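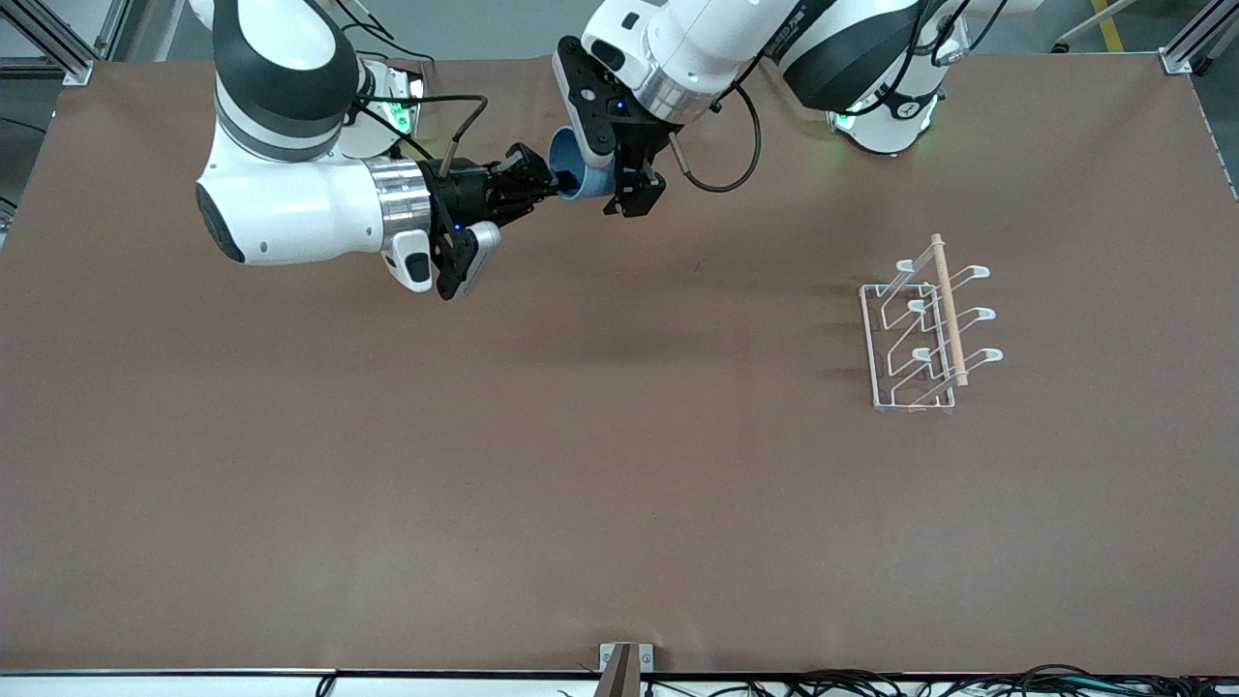

Serklow Countertop Drying Rack, White Wire
Review by Sevim Ertürk
Posted 11/07/2021

I bought the Serklow rack in March to replace an old Zelley that had rusted at the feet. It has been in use every day since then, mostly for cups, small plates and lids. I paid full price for it.

We have a dishwasher, but it runs once a day in the evening, and the cups don't wait that long. A light blue cup gets used for coffee in the morning, rinsed, used for water at lunch and rinsed again. That is the kind of washing up this rack is for. If you cook for six and wash everything by hand, get something bigger.

Setup

It comes flat in a plain box with the feet in a small bag. The feet push on. One of mine was tight and I had to warm it in hot water first. There are no tools and no instructions apart from a drawing on the box flap. I had it standing in five minutes.

Size and weight

The rack is light. You can pick it up with one hand when it is empty and move it to wipe underneath. Loaded on one side only, it will tip if you lean on the other side, so I put the heavier mugs in first and toward the middle. It has never gone over with cups alone.

It takes up less of the counter than the Zelley did. I measured before I ordered and would suggest you do the same, since the photo on the box makes it look smaller than it is.

Cups

Cups are what it does best. The wires are close enough together that a small cup sits upside down without one side dropping through. Plastic cups are fine too, though they are light enough to get knocked around when you add something next to them. Stemmed glasses I still dry by hand.

A cup with a wide flat rim can hold a little water against the wire. I tilt those so the rim rests on one side and the air can get in. This was the same on the Zelley and I think it would be the same on any wire rack.

Plates and the rest

Side plates stand up well. Dinner plates stand up too, but they lean, and with more than a few of them the lean gets worse toward the end of the row. Bowls are the weak point. Deep ones don't fit between the wires and shallow ones slide forward. I put bowls on a towel next to the rack and have stopped trying.

There is no cutlery holder. Dehghan makes a clip-on one that is meant for their own rack, and it fits this one loosely. I used it for a few weeks and then went back to a jar.

Water underneath

No tray is included. You need to put something under it, or use it on the drainboard. I tried a Sastik silicone mat first, which works but collects water in the grooves and has to be emptied. Now I use a folded dish towel and change it every other day. If your table or counter is wood, don't leave the towel there wet overnight — I have a pale mark to show for it.

The coating

This was my main worry after the last one. After eight months the white coating is still whole along the top wires. There is one chip near a foot, where I dropped the rack in the sink. I dried it and put a dab of white enamel on it, and no rust has come through so far.

White does show coffee and tea. I wash the rack itself once a week with dish soap and an old toothbrush, and about twice I have used baking soda where the wires cross. Hard water leaves a film that comes off with vinegar. I rinse it well afterward and dry it with a cloth.

What I would change

A tray in the box, even a thin plastic one. Slightly wider gaps on one side for bowls. The feet could also be softer, as they slide a little on a smooth surface when you pull a plate out quickly.

Would I buy it again

Yes, for cups and small plates. For a full set of dinner dishes I would look at the larger Dehghan, which my sister has and likes, although it costs more and needs a lot more counter. The Serklow also comes in black. I haven't seen that one in person, so I can't say how the finish compares.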